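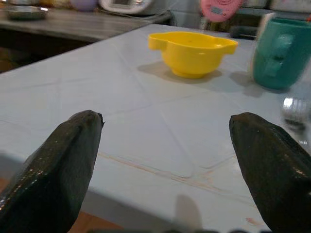

Home Features Health Local Life Subscribe

COMMUNITY HEALTH

6 min read

The minibus that gets Nallwood to its appointments

I'd lived in Nallwood for years before I gave a thought to how people without a car got to hospital. Then I had my knee done, wasn't allowed to drive, and found myself at the end of my own road at twenty to eight in the morning, on crutches, waiting for a minibus with a dent in its side and a very cheerful horn.

The Nallwood hospital run has been going for 29 years. It began when the direct bus to the Kesar clinic was scrapped and anyone who needed dialysis, physio or a blood test was left with two changes and a long wait outside the garden centre at Rustum. A handful of neighbours put their own cars on a rota. They kept the bookings in a school exercise book (it still exists, I've held it, it smells of mint imperials) and asked for petrol money and nothing else.

These days there are two minibuses, both with a tail lift, and 15 drivers who take turns. You ring up, give your postcode and appointment time, and someone rings you back the afternoon before. You can't book online. I asked about that and got a look! Half the passengers don't have the internet, I was told, and the other half enjoy the phone call.

Last year the buses made 2,522 passenger trips, which seems an awful lot for a place our size. Plenty of those were the same people going back again and again, of course. Dialysis is three times a week, every week, Christmas included, and the regulars have their own seats. I sat in one on my first morning and was moved, very politely, to the row behind.

What surprised me was how much I came to like the journey itself. We'd go down through Boutros, picking up two or three more at the chapel, and by the Rustum roundabout the whole bus would be arguing about whether you can freeze cooked rice. I learned which machine in outpatients takes card. I learned that the physio department runs late after eleven, so always ask for an early slot, and that the café's cheese scones are gone by ten. I was given a pair of hand-knitted socks, one slightly bigger than the other, and I wear them still.

It costs more to run than it used to. Insurance has gone up, and the older bus needs a new gearbox that will come to some £2,000, fitted. Passengers pay what they can into a tin by the door, the parish puts in a bit, and the rest comes from the November quiz night and the plant sale. Drivers are harder to find as well. Lots of people would happily do a Saturday, but the clinic doesn't open on Saturdays.

My knee is fine now, thanks for asking. I can drive, kneel (briefly) and get up the stairs without swearing. I've also signed up for the rota, and did my first run a few weeks ago, with an experienced driver beside me pressing an imaginary brake the whole way to Kesar. I stalled once, at Boutros, on the hill, with a full bus. They gave me a round of applause when I got it going again.

If you need a lift, or fancy driving, the number is on the board outside Nallwood post office. Ring before four, and let it ring for a bit.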